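Okay so I quit buying snacks at the gas station for all of August and I have thoughts. Long thread, sorry to my 13 followers who care

Background: I was stopping at the Tromwood exit twice a day. Coffee, chips, sometimes a second bag of chips for the drive home (the second bag is a lifestyle, don't @ me)

Then I added it up one night and it was close to my car payment. My CAR PAYMENT. In chips!

New rule was simple. Anything I eat on the road has to come from my own kitchen, and I get $9 a week for emergencies

Week one was awful. I packed carrots like some kind of saint and ate them all before I hit the highway, then sat in traffic mad at everybody

Week two I gave in and let myself have real snacks, just bought in bulk ahead of time. Huge difference. I was so much nicer to be around
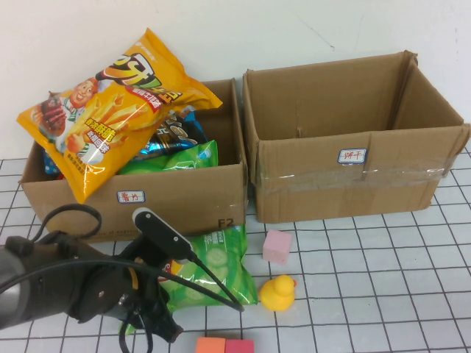
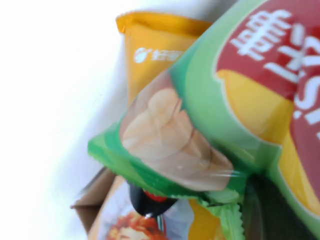 chips, chips, more snacks
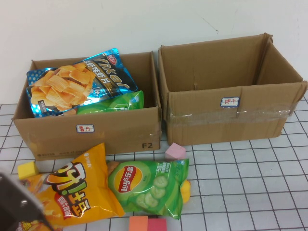 Blagoje Shehu replied that bulk never works at his place, the big box is gone in 2 days and then everyone's back at the gas station anyway. Fair!! My fix is keeping it all in the hall closet and only moving a few bags to the kitchen on grocery day. Out of sight really does work on me, I'm basically a golden retriever

Anyway I kept $400 in August that would've gone to the Tromwood exit. Half went straight to the dentist (ha) and the rest is sitting in the trip fund

Still getting the coffee though. Theirs is better than mine and I've made my peace with it

Doing September too. If anyone has a good trail mix recipe with no raisins, please send it my way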